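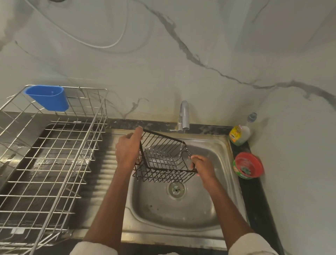 专访Ruairí Ó Riain：总线控制器IP核的难点在时钟边界

1月24日 星期六

Zekstead上一季发布的Trimine是一款I2C主从一体控制器IP核，支持标准、快速和快速增强三种模式，主机侧提供APB接口。负责该项目架构的Ruairí Ó Riain在Fonthorpe的办公室接受了本站采访，验证工程师Kevin Keogh参加了后半段。

Trimine的前身只能作从机。Ó Riain说，最初的计划是在原有RTL上补一个主机状态机，评估后放弃。“旧代码里SDA的采样和寄存器读写混在一个always块里，总线时钟和系统时钟的关系写死了。加主机功能就要动采样逻辑，那还不如重写。”

重写后的结构分为三层：引脚层负责毛刺滤波和起止条件检测，字节层负责移位与应答，最上层是寄存器和FIFO。引脚层与字节层工作在同一个内核时钟域，APB一侧独立，两域之间只通过异步FIFO和5个握手信号连接。

“握手信号越少，约束文件越好写。”他说，“客户拿到IP以后，出问题最多的就是跨时钟域约束漏写。我们把SDC模板随包发出去，里面每一条false path都注明对应的同步器实例名。”

关于面积，Ó Riain给出的数字是：关闭多主机仲裁、FIFO深度设为最小时，综合结果为827个查找表；仲裁打开以后增加80个左右。他强调这是默认综合策略下的结果，没有做手工布局。

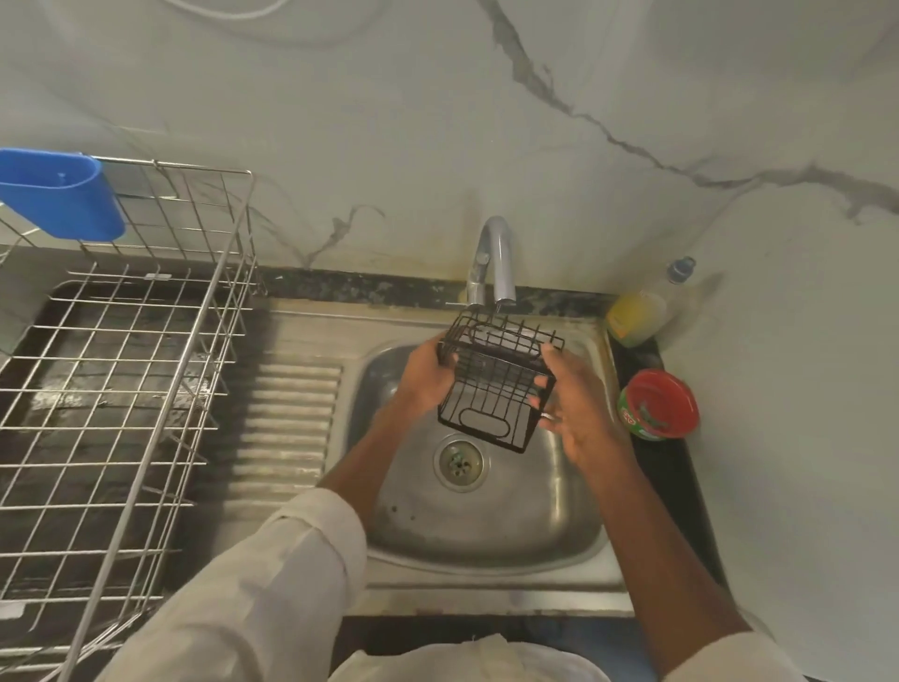

时钟延展是讨论较多的一处。从机可以在应答位之后拉低SCL，要求主机等待，规范没有规定上限。Trimine的做法是设一个可编程超时计数器，复位后默认关闭。Ó Riain解释：“有些传感器做一次转换要拉很久，默认打开超时会误伤。需要它的人会去读手册。”超时触发后，控制器释放总线，置位状态寄存器中的相应标志，并保留当前字节计数，由固件决定是否重试。

总线挂死的恢复由硬件完成。主机检测到SDA持续为低时，可发出至多九个SCL脉冲，再产生一个停止条件。Ó Riain承认这一功能加得较晚：“九月份才进代码库。之前认为固件用GPIO模拟就够了，但有两家客户的引脚复用不允许运行中切换，只能放进核里。”

Keogh介绍了验证情况。回归测试共有244个用例，分定向和约束随机两类，总线模型由团队自己编写，未使用第三方验证IP。“仲裁丢失是最难覆盖的。两个主机要在同一位上出现差异，而且要分别落在地址段、数据段和重复起始条件上。纯随机跑很久也碰不到，所以这部分全是定向的。”

他提到一个在仿真里没有发现的问题：毛刺滤波器的深度若设为零，SCL上升沿较慢的板子会把一次跳变采成两次。“仿真里的边沿是理想的。后来我们在模型里加了上升时间参数，按总线电容折算，再跑就复现了。”现在滤波深度为零的配置仍然保留，但综合时会给出警告。

问及FPGA原型平台，Keogh说使用的是内部的Skoryk板，板上挂有可更换阻值的上拉电阻和一组跳线，用来改变总线负载。快速增强模式下的测试均在该板上完成，ASIC流程只跑到门级仿真，尚无流片数据。

对于下一版，Ó Riain表示优先考虑DMA请求接口，其次是从机多地址匹配。SMBus的包错误校验也在列表中，排期未定。“PEC本身就是一个CRC-8，逻辑很小。麻烦的是什么时候算、算到哪个字节为止，尤其是块读的时候长度由从机给出。这个要先把寄存器定义写清楚，再谈实现。”

他不打算在同一个核里支持I3C。“引脚看着一样，推挽驱动、动态地址和带内中断都是另外一套东西。塞到一起，两边的用户都要为用不到的逻辑付面积。”

寄存器手册的修订稿目前由Keogh审阅，主要改动集中在状态位的清除方式：原先读清除的三个标志将统一为写一清除，旧驱动需要相应修改。

分享 5　评论 0

相关文章
异步FIFO深度的计算与余量
APB从接口的等待状态处理
开漏总线上拉电阻选型笔记
UART IP核波特率误差分析

联系我们 | 版权所有，未经许可不得转载 | 返回顶部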